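Pliris Table Oil, 9 oz can

In stock – ships from our workshop in Godthorpe

Hi, I'm Tekle Assefa, and this is the oil I put on every table that leaves my shop. I started mixing it because I was tired of finishes that looked great on the day and then went sticky, or peeled in little curls wherever somebody parked a coffee cup. I wanted something I could wipe on with an old T-shirt, leave overnight and forget. It took me 42 test boards to get there (I still have them, stacked behind the band saw, and my wife would love them gone).

It's a blend of tung oil and a bit of beeswax, thinned with orange solvent so it soaks in instead of sitting on top. It smells like a fruit bowl for a day or so and then it doesn't smell like anything. The sheen is low. If you like that hard, glassy restaurant-bar look, please buy a different product, I won't be offended!

What it's good for

Dining tables, desks, workbenches, side tables, shelves, stair rails. I've used it on oak, maple, walnut, ash and a really awful piece of pine that came out better than it deserved. Cutting boards I'd leave alone, I sell a plain mineral oil for those. And keep it indoors. I tried it on a garden bench one spring and by September the bench was gray and I was sulking.

How far a can goes

One can does two full coats on a table that seats six, top and edges, with enough left over for a touch-up in the winter. Bare wood that has never been finished drinks a lot more on the first coat, so if you're starting from raw boards and the table is a big one, get two. Softwoods are thirsty too.

Color

It warms things up. Maple goes from nearly white to a light honey, oak gets a little deeper, walnut goes properly dark and lovely. Put some on the underside first and look at it in the morning, when it has settled. Every monitor shows color differently and I really can't promise your table will match anything you see on a web page, mine included.
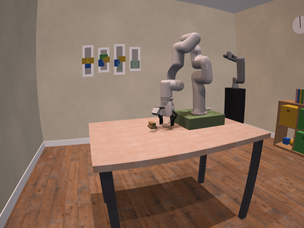
How to put it on

Sand with the grain. I stop at 180 on oak and go a bit finer on maple. Get all the dust off, and I mean all of it – vacuum, then a barely damp cloth, then let it dry.

Shake the can hard, harder than you think. The wax settles to the bottom in cold weather, and if you skip this you'll get thin oil on your first coat and something like hair gel on your last.

Pour a puddle the size of a pancake in the middle of the table and push it outward with a folded cotton rag. Keep the whole surface wet for fifteen minutes. Dry patches will show up, so feed them a bit more.

Wipe everything off. Everything! This is where most of the sad emails come from. If you leave a film on the surface it will dry tacky and you'll be back with a scraper. Use a clean rag, then a second clean rag, and don't forget the edges, where it likes to creep out again while you're making lunch.

Leave it overnight in a room with some air moving through it, then do the second coat exactly the same way. You can put a lamp or a book on it the next evening. Hot plates and wet glasses should wait 9 days.

One serious bit. Oily rags can heat up by themselves and catch fire. Don't ball them up and toss them in the trash. Lay them flat outside until they're stiff, or drop them in a metal can of water with a lid on it. The solvent is flammable too, so no candles or pilot lights nearby while you work, and read the label before you open the can.

Looking after it later

Wipe with a damp cloth and dry it. Skip the spray polish, most of them have silicone in them and the next coat of oil will bead up and drive you nuts. When the top starts looking dull or water stops beading, do one thin coat and you're done. My own kitchen table gets one every 3 months, but it also gets homework, pancakes and the cat, so yours may go a good deal longer.

White rings from a glass usually come out with a dab of oil and the finest steel wool, rubbed gently along the grain. Black rings are a different animal (that's iron reacting with the tannin in the wood) and you'll need to sand.

What people have told me

"Did my grandmother's sideboard in one weekend. I was nervous about the wiping off part and it was fine." – Endang Yusof

"Good oil, lid is a pain. I opened mine with a screwdriver and bent it." – Hakim Mandagi

Fair point on the lid, Hakim. The new cans have a screw cap.

"Went darker on my walnut desk than I expected but I've grown to like it." – Endang Pangaribuan

The details

Size: 9 fl oz
Price: $42 a can, or 3 cans for $117
Finish: low sheen
Coats: two on finished or sanded wood, three on raw softwood
Recoat: overnight
Shelf life: two years unopened, one year once you've cracked it
Cleanup: mineral spirits, then soap and water for your hands

Shipping and returns

It goes by ground only, on account of the solvent, so I can't send it by air or overseas. Orders over $67 ship free. Unopened cans can come back within a month and I'll refund you. Opened ones I can't resell, but if something has gone wrong with your table, write to me with the kind of wood and what was on it before, and I'll do my best to get you out of trouble. I answer email in the evening, usually after seven.

Goes well with: Kulix cotton rags (bag of 9), plain mineral board oil, the small cork sanding block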